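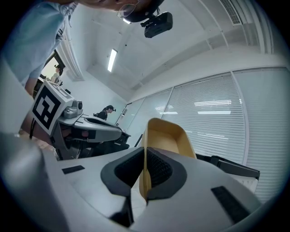

4. Working rules for hand-held gripper sessions

Last updated: October

This section applies to every session run with the Manico hand-held grippers, at a bench, a table or a domestic appliance. It assumes that the grippers have been charged and paired as described in section 3. Where a site has stricter rules of its own, follow those.

4.1 Before the session

1. Walk the floor between the table and the nearest exit. Route power leads and charging cables along the wall where you can. A lead that has to cross the working area must be flat to the floor and taped at both ends.

2. Push chairs back so that the operator can take one full step in any direction.

3. Wipe the finger pads with a dry, lint-free cloth. Do not use alcohol on ribbed pads. It hardens the surface and the grip becomes unreliable.

4. Check each marker for scratches, lifted corners and glare. A marker with a damaged border must be replaced before use – do not draw over it with a pen.

5. Confirm that the marker numbers match the session sheet. Two grippers with the same marker must never be used in the same room.

6. Adjust head-mounted cameras while standing still. The strap should be firm but should not leave a mark after a few minutes. Operators who wear glasses should fit the glasses first and the camera second.

7. Start Aidoo and wait until every device in use shows as ready.

Note: Strong daylight can wash out the markers. Close the blinds on the sunny side of the room and keep them in the same position until the session is over.

4.2 Handling objects

8. Use light containers and packaging for training new operators. Glass, blades and anything holding liquid are not allowed until the operator has been signed off.

9. Grip thin-walled objects by the wall, close to the rim, and close the fingers only until the object stops slipping. Squeezing harder bends the wall and shortens the life of the pads.

10. Keep your own fingers behind the guard line on the housing at all times. If an object jams, release the trigger, put the gripper down and free the object by hand.

11. When working inside a fridge or cupboard, open the door fully before reaching in. Bring the object in at an angle if the opening is narrow, then level it once it is past the frame. Keep the markers facing out of the opening as far as the task allows.

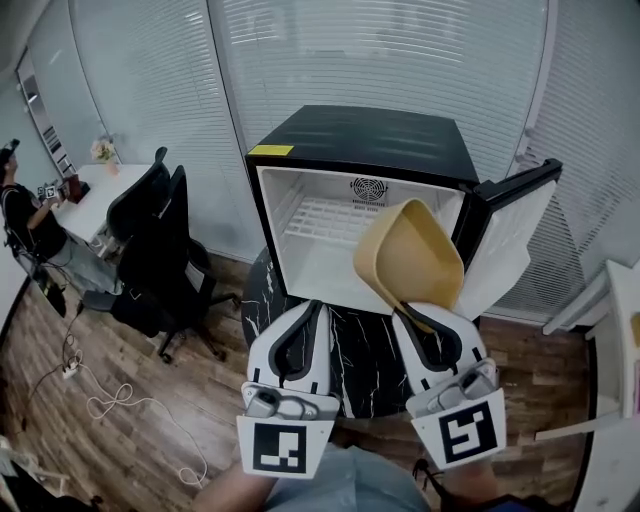 12. Do not rest the gripper on a shelf or against a door seal. Wire shelves can catch the edge of a finger pad and pull it off its mount.

CAUTION: Small appliances on round or pedestal tables can tip when the door is open and weight is placed on it. Check that all four feet are on the table top and well clear of the rim.

4.3 Working near other people

13. Agree who is working where before anyone starts. Operators standing side by side need enough room to stretch out both arms without touching.

14. Say "behind" when passing an operator who is wearing a head-mounted camera. The bracket limits what they can see above and to the side.

15. Anyone who does not wish to be recorded must be able to leave or stay out of the room without giving a reason. Post the recording notice at each door.

16. Stop at once if someone calls "stop", whoever it is. Put the gripper down before discussing the problem.

4.4 After the session

Put both grippers back on their stands with the fingers open. Pads left closed under load take a set and will need replacing early. Upload the recordings to Zendlow the same day and write down any drops, jams or marker faults on the session sheet, even if the task was completed.

Pads are to be changed after 1000 grip cycles or when the ribs look shiny, whichever comes first. The order code for a replacement pair is 1969. Marker sheets are ordered separately under code 1355 and should be printed by Ulta – office printers do not hold the border width closely enough.

Faulty grippers must be labelled and kept away from the working stock until they have been checked as set out in section 6.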